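MEDIA RELEASE
10th May

Postovwood opens orders for Garley bench cell

Dinville robotics firm Postovwood has opened orders for Garley, an enclosed bench cell for teaching a two-finger gripper to handle household items. The cell comes assembled, with the table, walls, arm and wrist camera already lined up with each other, and fits through a standard office doorway.
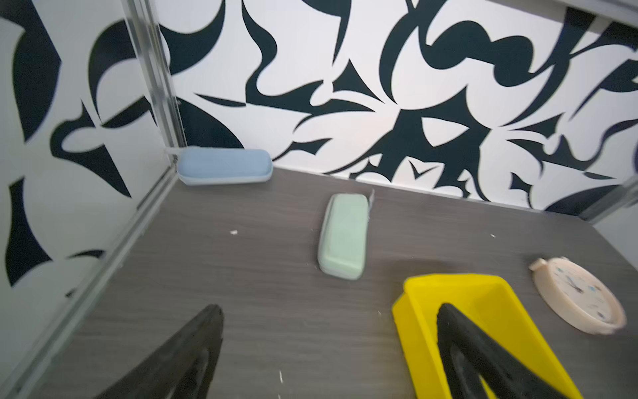
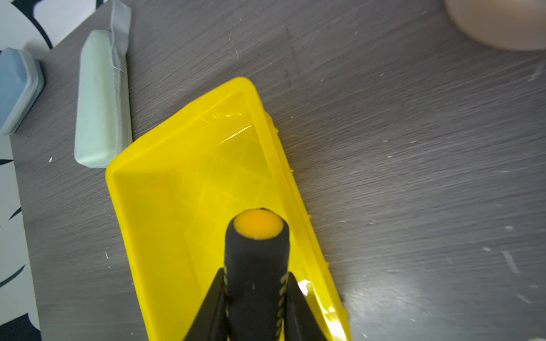
Views from the wrist camera on the Garley cell, with yellow plastic ware and rounded mint-green and light blue items on the grey tabletop. Photos: Postovwood

Garley is aimed at university labs, TAFE colleges and small product teams that want to collect their own handling data but don't have the staff to build a rig. It replaces the company's earlier open-frame bench, the Joseph, which will be supported with spare parts until the end of next January.

The main change from the Joseph is the enclosure. Customers told Postovwood that people walking past an open bench kept turning up in the background of their recordings, and that results shifted when a bench was moved to another room. Garley's walls carry a bold black-and-white pattern on the inside and can be swapped for other prints. The tabletop has a dark grey wood-grain finish.

"Most of our customers were putting up cardboard around the old bench," said Lotte Van Leeuwen, product manager at Postovwood. "We've put the walls on at the factory and made them easy to change. The arm and the camera mount are the same parts people already know."

The gripper has two black fingers that can be replaced with a hex key. Recordings are saved to a local drive and no subscription is needed to open them. Existing Joseph owners can bring their saved tasks across using a converter included with the software.

Postovwood ran 4 cells at its Dinville workshop before release and logged 217 hours of operation on them. Two faults were found, both in the cable guide behind the arm, and the part has been redesigned.

"We'd like to hear from groups who work with awkward objects, things with handles or soft covers," said Sandra Lambert, who looks after customer training. "Those are the jobs where the set-up gets a proper workout."

Each cell includes a day of training at the customer's site. A refundable deposit of $1,000 holds a place in the first build. Full pricing is available from the Postovwood sales desk on request.

Media contact: Sandra Lambert, Postovwood, Dinville

ENDS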